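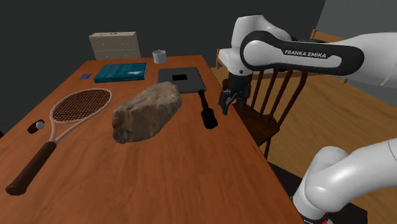 Re: [jarnent-users] Collision checks against imported meshes, and slow plans
From: Nyokabi Swai
To: jarnent-users
Date: 2019-03-27

Erick Temba wrote:

> Hi all,
>
> We moved our tabletop scenes over to the new mesh importer and two
> things changed for the worse. First, planning times went up a lot. A
> reach that used to come back right away now often hits the time limit
> I set, which is 700 ms. Second, the planner refuses goal poses that
> look fine to me in the viewer. The gripper is clearly clear of the
> object and I still get "goal state in collision".
>
> I have padding set to zero and I have tried both samplers. Same
> result. The scene file is unchanged apart from the importer line.
> Robot is the simulated Panda with the stock gripper model.
>
> Is this a known problem or am I holding it wrong?
>
> Erick

Erick,

I think these are two separate problems, and I have run into both. I'll take the second one first as it is easier to fix.

The new importer does not hand the visual mesh to the collision checker. It builds a convex hull for each object unless you tell it to do something else. The viewer keeps drawing the visual mesh, so what you see and what the planner sees are two different shapes. For a book you will never notice. For anything with a hollow in it, or a long thin part sticking out of a wide part, the hull fills in space that is free in the viewer. In our scene the mug and the tennis racket are the worst of these. The racket's hull covers the two wedges beside the throat, and the mug becomes a solid plug, so any goal with a finger inside the rim is rejected.

To check whether this is what you are hitting, turn on the collision layer in the viewer:

viewer.show_layer("collision", True)

If the shapes look like shrink wrap, that's it. Set the collision mode per object in the scene file:

objects:
 racket:
 collision: decompose
 max_parts: 12
 mug:
 collision: decompose
 max_parts: 12
 book:
 collision: box

Don't set decompose as the default for the whole scene. I did that at first and it made the other problem much worse.

On the planning time. The rock in our scene comes from a scan, and it went through the importer with all its small bumps. When I asked for the exact mesh, the checker was testing the gripper against 2,164 triangles on that one object, for every state along every edge. With the reduced mesh it is 812, and I could not find a goal pose where the two disagreed in a way I cared about. The option is simplify, on the same level as collision. You have to delete the cached collision file after you change it. The cache key is made from the mesh path and the collision mode only, so a change to simplify by itself is ignored without any message. I lost most of an afternoon to that. Uchenna Afolabi has a patch for the key but it is not merged.

The poses I use for testing are all low over the table next to the rock, with the fingers pointing down. They are good tests because a small error in the collision shape changes the answer. 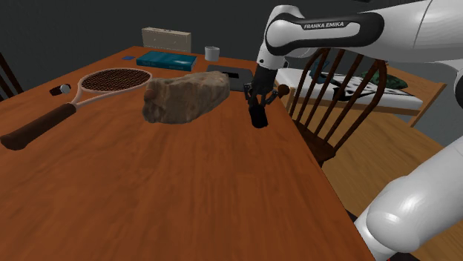
Gripper beside the right end of the rock, visual meshes only.

With the hull on the rock, a pose like that can come back as in collision even with padding at zero. With the reduced mesh you can query the distance and get a number you can use:

d = scene.distance("gripper", "rock")

If d is positive and the planner still says collision, print the contact pairs before you do anything else. One time for me the pair was the gripper and the tray, and I had been staring at the rock. The tray sits low and flat and I had left it out of my thinking.

Two more things to look at:

1. The time limit covers loading the collision shapes on the first call. If you create a new planner for every query, you pay for that each time. Create it once and call reset() between queries.

2. The edge check resolution is in radians and applies to all joints alike. A value that is fine for the wrist is coarse for the shoulder with the arm stretched over a long table. If you loosened it to get under your limit, I would put it back once the meshes are sorted out.

I have not tried any of this with the Mushi backend. Nafula Kombo uses it and may know if the cache has the same trouble there. I also don't know what happens with attached objects, for instance a tool held in the gripper. My guess is that they keep whatever mode they had on the table, but please don't rely on that.

If you still see rejected goals after the change, send the contact pairs and the objects section of your scene file – the rest of the file isn't needed.

Nyokabi

--
jarnent-users mailing list
To unsubscribe, send a blank message with the subject "unsubscribe"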